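Dronetti lavender honey, worth it?

hillrow_jen
Pondilard is asking $30 a jar at the farm stand. They say it's all from their own 13 acres. Anyone buying that?
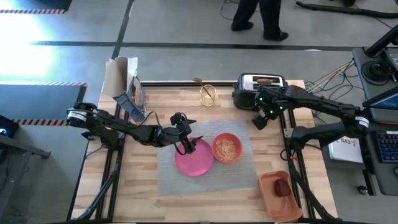

madhugarg
Bees fly where they like, so no. I had some in October and it tasted like clover. Fine on granola or cereal or whatever's in that orange bowl, but not at $30.

oldplow
Disagree. Mine smelled of lavender all week. Madhu Garg, did you get the Sevby blend by mistake? 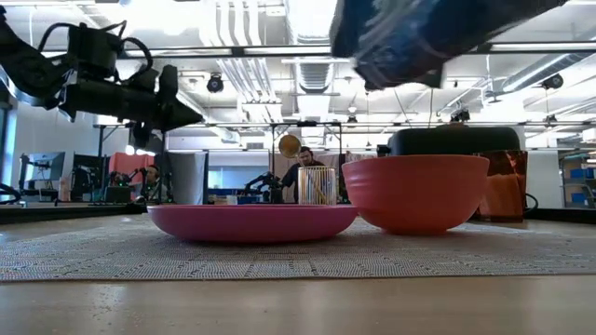

Pink plate, coral-red bowl, gray placemat

madhugarg
Label said Dronetti. Has anyone seen a pollen test?

hillrow_jen
I asked at the stand. They said "soon."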